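Silleo Snack Diary: README

Welcome, and thank you for stopping by! Silleo is a collection of 2057 short diary entries about what people eat between meals, written in their own words and typed up just as they came (spelling and all). Nima Jalali started it in February with a stack of blank notebooks, and it grew from there.

What's in the folder

entries.csv has one row per snack, with the time of day, the snack as the writer named it, and a free comment. Some of the comments go on for quite a while, and I wouldn't trim a word of them!

Candy bars are filed under "sweet" whatever else is in them, so a Snickers sits there and never under "nuts." 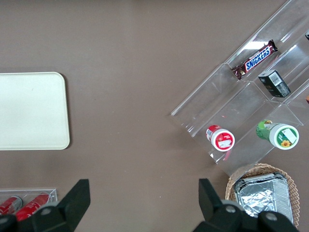

Known gaps

Writers kept their diaries for 16 days, but six of them skipped the evenings, so late snacks are a little thin. Blank times are left blank.

Questions and fixes

Please write to Nima if you spot a typo of ours. Version 4 will have the corrected times.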